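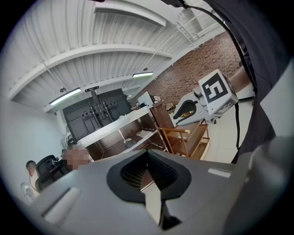 4.2 Open shelves and the claim of tidiness

Kaushik and Quinlan argue that open storage keeps a shared workroom in order, as people put things back where others can see them. We went to the Boutros workroom expecting to find some support for this. We found less than we had hoped.

The room has a white corrugated metal ceiling, a red brick wall and a good deal of furniture. Closed storage includes a large black cabinet. Open storage includes the metal shelving under the white countertop, where a crumpled cloth lay on one shelf. A follower of the open-shelf view could say that the cloth was at least in its place. We doubt it. A shelf that will take anything gives very little proof that anything belongs there.

The cart is a better test. Its top compartment has glass panels and its lower shelves are open, so both kinds of storage stand in one piece of furniture (Figure 4). Tea things were kept together at the top, and this does look like a shared habit. Lower down, a grey cloth bag had a shelf and a white cloth hung beside it. Whether either was meant to be there we cannot say, and Saab's coding scheme, which marks every item on a shelf as "stored", would hide the problem completely.
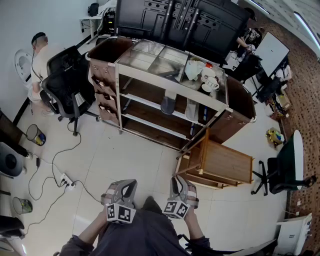 Figure 4. The steel cart in the Boutros workroom, with teapot and cups on the top shelf.

The floor raises a further doubt. Cables from a power strip ran over the tiles towards the cart and the chairs, and a cardboard box and a small pile of items lay near the foot of the screen stand. None of this enters a score based on shelves alone -- yet it is surely what most people would notice on walking in. Amaral's survey of 54 workrooms reports higher tidiness where shelves are open, but it leaves out floors. Until they are counted, we would treat that result with caution.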